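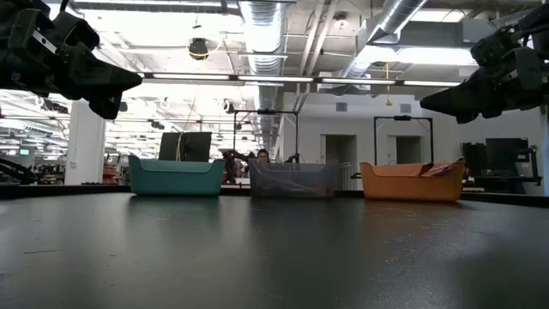 3.2 Containers and utensils

The Clercombe set was collected to study a small household task, the putting away of cutlery, under conditions where the color of an item gives no help in deciding where it belongs. In most kitchens the drawer insert has fixed compartments and the pieces look much alike, so the shape of the piece decides the place. We wanted to keep this simple structure but to make color a strong and misleading cue. For this purpose we use three open containers, one teal, one gray and one orange, and utensils whose handles come in similar bright colors.

The containers stand along the far side of a matte black work surface. Their order and their angle to the edge may change between arrangements. We did not fix them to the surface, as a container in a real kitchen is also pushed a little each time something is put into it. A container may begin an arrangement empty or may already hold one or more items, and this starting content is written down together with the target assignment.

The full set has 25 utensils. It includes forks and spoons with colored handles, and a part of the spoons have an iridescent bowl in purple, pink or blue tones. This finish caused more difficulty in labeling than we expected. The same bowl can be named purple by one annotator and pink by another, and the answer changes with the angle of the light. After the first round we therefore stopped using the bowl color as a label. An item is now described by its type (fork, spoon, other) and by the color of its handle only, and the finish of the bowl is noted as plain or iridescent.

3.3 Assignment rules

Each arrangement follows one of three rules. Under the type rule, all forks go to one container and all spoons to another, with the third left for the remaining items. Under the match rule, the handle color and the container color should agree as far as possible. Under the cross rule, a handle color is given to a container of a different color. The rule is chosen before the utensils are laid out and it is not changed until the surface is cleared.
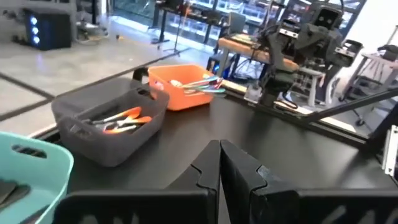
Figure 3. Orange-handled utensils in the gray container and utensils with teal and light blue handles in the orange container.

The cross rule is the most demanding for the annotators. When handles of one color lie in a container of another color, a short phrase such as "the orange one" may refer to the container or to the utensil. In the written instructions we require the noun every time, also when the sentence becomes heavy. Of the annotation errors found in the second check, 21 came from an omitted noun, and all of these belonged to the cross rule.

3.4 Layout of the loose items

In total, 2,048 arrangements were planned. For each one a layout list gives the items and their approximate zones on the surface, but not their exact position or direction. Pieces are allowed to touch and to lie one over another. We consider this important, because cutlery taken from a drying rack or a dishwasher basket is seldom found in separate, parallel rows. An overlap is recorded when the outline of one utensil crosses that of another, whatever the size of the hidden part.

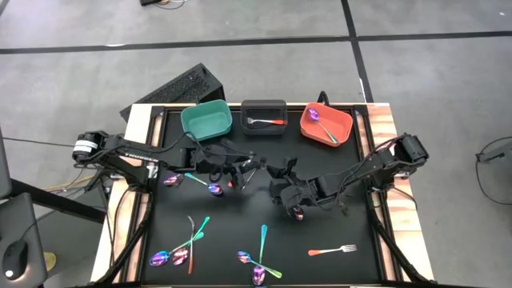 Partial hiding is treated separately from overlap. A spoon of which only the bowl is visible is still counted as a spoon, but its handle color is marked "unknown" for that view and is filled in from another view where this is possible. Forks are recorded as forks only if the tines can be seen. A lone handle end receives the type "utensil" and nothing more specific.

To test whether these definitions are clear enough, we selected 100 arrangements and had them labeled again by a second annotator in July, without access to the first labels. Most disagreement concerned items lying at the side of the surface, where a handle was partly covered, and spoons with the iridescent finish that had been taken for a different handle color. The type labels were more stable than the color labels. We kept both versions of the disputed entries in the release, with the later one as default.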